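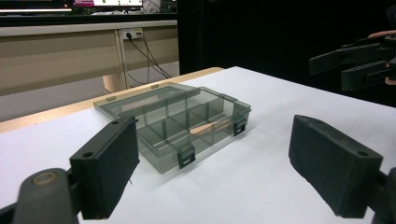

Fig. 2. Compartment box, lid fully open. Craft stick in a right-hand compartment.

Section 2: Setting up the compartment box

Read this section before you put anything in the box. Most people will have put something in the box already, in which case tip it out and start again.

2.1 Choosing a spot

1. Clear a flat surface. A pale one is best, as small beads and jump rings have a talent for blending into woodgrain.
2. Allow room behind the box for the lid, which lies flat when open and takes up as much bench as you'd fear.
3. Set the box down with the front latch facing you.

CAUTION: Do not set up on carpet. Anything under 2 mm that lands on carpet belongs to the carpet.

2.2 Opening the lid

1. Release the latch near the front left corner.
2. Release the latch on the right end. This is the one people forget, shortly before they fetch a butter knife. Put the butter knife back in the drawer.
3. Lift the lid with both hands and swing it over until it rests on the table.

Note: Never open the box while it is standing on its end. The dividers can only do so much.

2.3 Cleaning before first use

1. Wipe each compartment with a damp cloth. A cotton bud gets into the corners.
2. Leave the box open until it's completely dry. Beads stick to damp plastic, and paper labels turn to porridge.
3. Do not put the box in the dishwasher. We have received one back in the shape of a taco and were unable to honour the warranty.

2.4 Planning the layout

Decide what goes where before you pour. The tinted plastic lets you see that a compartment is full, but telling navy from black through smoky grey is a job for better eyes than ours.

1. Put the things you reach for most in the front row.
2. Keep similar colours well apart. It looks less handsome and saves a great deal of swearing.
3. Reserve one compartment on the right for the craft stick. It will lie on the diagonal -- this is fine.
4. Leave one compartment empty for odds and ends. It will be your fullest by the end of the month.

2.5 Filling

1. Fill one compartment at a time, from the back row forward.
2. Pour from a folded sheet of paper or a small scoop. Pouring straight from the bag is quicker right up until it isn't.
3. Stop a little below the top of the dividers.
4. Level the contents with the craft stick. Use the same stick to nudge strays back where they came from.
5. If two colours mix, remove the smaller lot by hand. If there are more than 100 strays, consider calling it a blend.

CAUTION: Small parts are a choking hazard. Keep the box closed and out of reach of young children, and of any cat with opinions.

2.6 Closing and carrying

1. Return the craft stick to its compartment. Check that no part of it pokes up above the walls.
2. Lower the lid slowly. If it won't sit flat, something is overfilled. Do not lean on it.
3. Fasten both latches.
4. Carry the box level, with a hand under each end. A full load should not exceed 700 g.

Note: If you are moving the box in a car, lay a sheet of thin foam over the compartments before closing. The Arnell liner (sold separately, naturally) can be trimmed to fit with ordinary scissors.

For labels, see Section 3. For separating seed beads from sequins, see Section 12, and set aside the afternoon.

Rev. August 2021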